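Forum: Shared Laundry and Linen Services
Topic: Proposed revision to the towel and cloth replacement schedule
Status: Open for comment until the end of March

Pullar_Facilities
Members are invited to comment on the draft revision to the replacement schedule for small cloths in the shared buildings. The present schedule requires that every cleaning cloth and hand towel be withdrawn after a fixed period of service, regardless of its condition. The draft would replace the fixed period with an inspection at the time of folding. Cloths that pass would return to the shelf. Cloths that fail would be sent for rags or textile recycling.

The Pullar building withdrew 1,628 cloths under the present schedule last year. Our own review found that 564 of these were fit for further use. The full text of the draft is held in the documents section. Comments should be kept to the draft itself. Questions on dryer charges belong in the separate topic.

ritis_housekeeping
Ritis supports the draft in principle. The fixed period was adopted when all buildings bought the same weight of cloth from one supplier. Buildings now purchase separately, and the heavier cloths last a good deal longer than the light ones. A single rule no longer fits the stock.

We ask that the inspection standard be written out in full. The phrase "in reasonable condition" appears in section 2 without a definition. Staff on different shifts will read it differently.

Akpalu_Residence_Office
Akpalu does not support the draft as written. A fixed period is simple to follow and simple to audit. Inspection at folding moves the decision to the busiest point in the work, and it places the burden on the person with the least time to spare. In our building folding is done between 2 and 4 p.m., when the next loads are already waiting.

There is also the matter of hygiene. A cloth may look sound and still hold grease or detergent residue. The eye is not a sufficient test for cloths used in kitchens.

Pullar_Facilities
The point about kitchens is accepted. The working group would be willing to keep the fixed period for kitchen cloths and apply inspection only to dusting cloths, polishing cloths and hand towels. Color coding already separates these in most buildings. In the Pullar building blue is used for dusting, and kitchen cloths are white with a green edge.

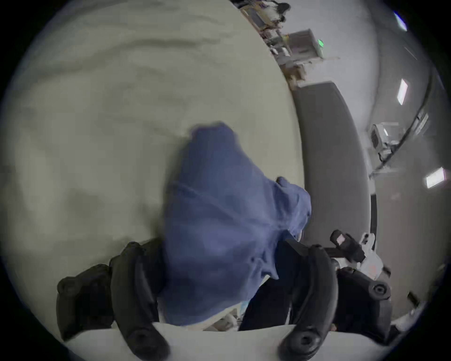
ritis_housekeeping
On the matter of color, the buildings do not follow the same code. Blue is a washroom color at Ritis and has been for many years. If the schedule is going to refer to dusting cloths and kitchen cloths, it should name the use and leave the color to each building. Otherwise a cloth that crosses from one building to another through the shared laundry will be sorted under the wrong rule.

suta_court_admin
Suta has the same concern. Cloths from our building have come back in the wrong bags on several occasions, and we have received items belonging to others. A sewn tag at one corner would settle the question of ownership and use together. Ink stamps were tried and did not survive the hot wash.

With regard to inspection, we would suggest the following wording for section 2:

A cloth shall be withdrawn if it has a hole, a torn hem, a stain that remains after two washes, or an odor when dry. A cloth that has faded or creased shall not be withdrawn on that ground alone.

Akpalu_Residence_Office
The Suta wording is an improvement. It does not answer the question of time. Checking each hem requires that the cloth be opened flat, and most of our small cloths are not folded at all. They are stacked in bins straight from the dryer. Were the draft adopted, we would have to add a step that does not now exist.

We also question the figure given in the opening post. The review was carried out by the building that proposed the change, and the standard it used has not been shared.

Pullar_Facilities
The standard used in the review was close to the wording offered by Suta, with the exception of the odor test. The review sheets will be added to the documents section so that other buildings may examine them.

suta_court_admin
As a middle course, each building might be permitted to choose between the fixed period and inspection, provided that it records its choice with the laundry office. The laundry sorts by building in any case.

ritis_housekeeping
Ritis could accept that arrangement if tags are adopted first. Without tags the laundry cannot apply two rules at once.

Akpalu_Residence_Office
Akpalu would retain the fixed period and would have no objection to other buildings doing otherwise. Our objection to section 2 stands for kitchen cloths in every building. We would also ask who is to bear the cost of the tags.

Pullar_Facilities
The cost of tags has not been estimated. A price will be requested from the present linen supplier and posted in this topic. Section 2 will be redrafted with the Suta wording, and references to color will be removed. Comments remain open.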